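Wirosel Bedding Loan Scheme
Second progress report to the Stindinholm Fund
19/12/2022
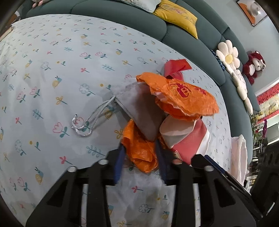
Light blue sheet with flower and snail print.

This report covers the second half of the first year. The first report was more cheerful than it should have been, and some of what follows corrects it.

What we said we would do

The grant was given so that families moving into unfurnished housing could borrow a full set of bedding for each child and return it when they had their own. The idea was that one stock of good sheets would serve many homes in turn, and that the cost per family would fall as the sets went round. We also said that children would sleep better, and that we would be able to show it.

What has happened

We have lent out 531 sets since the scheme opened. That is the number that will get quoted, so it is worth saying what it does and does not mean. It counts loans. It does not count children, and a family that swapped a single for a double appears in it twice. We have no record of whether a set was used after it left the building, and I would be wary of anyone who claims to know.

Returns are the weak point. The application assumed that sets would come back after 12 weeks. Most do not. Reminder letters made little difference, and phone calls made a difference mainly to the mood of the people getting them. A parent whose child has got used to a sheet does not want to peel it off the bed and hand it over. I can't say I blame them, and I doubt a firmer letter would change it. We wrote the word "loan" into the application because it made the budget work. In practice we are giving bedding away slowly and doing paperwork on top.

Laundry

The contract with Bilimon was moved to Çınar in the fall after two late deliveries. The new price per load is higher. Turnaround is better so far, but we have only a few months to go on and the busy season hasn't started. Çınar asks for a minimum load, and with returns as low as they are we sometimes hold used sets for weeks to reach it. During that time they take up the shelf we need for clean stock.

Bilimon still disputes the last invoice. We have set the full amount aside and have not counted it as a saving.

Quality of stock

Fitted sheets wear out at the corners first, and the cheaper ones bought in the spring are already thin. The supplier's claim that they would last for years of weekly washing looks doubtful to me. Of the 14 sheets we pulled for a closer check, 10 had elastic that no longer held. That is a small check and we chose the ones that looked worn, so please don't read it as a failure rate. It was enough to stop us from buying more of the same.

Patterned children's sheets are asked for far more than plain ones. Staff like to take this as a sign that the scheme is valued. It may only mean that children like patterns. It does raise a buying question, as plain sheets can be paired with any pillowcase and patterned ones leave us with odd pieces when half a set comes back.

Sleep survey

We promised a survey and we ran one. Parents filled in a short form when they picked up the bedding and another one later. The answers to the second form were very good, and I put almost no weight on them. People who had just been handed something for free were asked by the people who handed it to them whether it had helped. Many families had also moved out of crowded rooms in the same month, which would improve anyone's sleep. We would like to drop the survey in year two and spend the hours on deliveries. If the Fund needs some measure of benefit, we would rather talk about what an honest one might look like than repeat this one.

Money

Spending is within the total but not within the lines. Laundry is under budget, for the poor reason that less has come back to be washed. Replacement stock is over. We ask to move the unspent laundry money across to stock for the rest of the grant year.

Decisions we need from the Fund

Approval for the transfer between budget lines.

A view on whether the scheme may stop calling itself a loan for children's single sets, while keeping the loan rule for doubles and comforters.

Agreement to end the sleep survey in its present form.

We need an answer on the first item by the end of January, when the next stock order is placed. The other two can wait for the review meeting.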